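I've been sour on handheld grippers since February, when one of our Kudach units jammed half shut and kept logging as if all was well. We lost 2,435 takes out of 3,000! Ewan Ashby wanted to blame the operators (of course he did), and I think that's lazy.

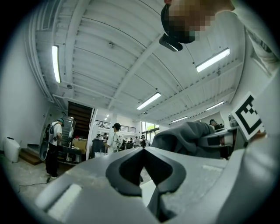 So whose fault is a silent jam?

The maker's, mostly. A tool that can't feel its own jaws stick should stop and beep, and I'd happily pay 80 bucks more for one that does.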